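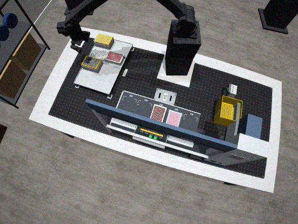

Gripper comparison – working group minutes
2023-04-05, Oltbridge office

Present: Poppy Rudd (chair), two from Findden, one from Sugden. Apologies from Rarent.

1. Last minutes
Agreed. The controller license is still open.

2. Simulation runs
The bench model now loads with the dual-arm robot, the racks and the plate deck. Findden ran 724 plate moves with the current gripper and the same list with the Sugden fingers. The Sugden set dropped 5 plates and the current one 6. Poppy said the gap is too small to choose on. Most drops came at the turn toward the deck – the wrist slows late. Findden to lower the speed there and rerun both lists.

3. Controllers
The Rarent controller lost its connection 2 times during long runs. The old one did not, but its moves are slower. No decision until Rarent can attend.

4. Cameras
Wrist camera or fixed camera discussed. Sugden prefers the wrist – less trouble with the arm blocking the view. Findden wants both in the model first. Agreed to try both.

5. Actions
Findden: rerun at lower speed, add cameras.
Sugden: send finger drawings with the longer tips.
Poppy: write to Rarent about the dropouts.

Next meeting in May, date to follow.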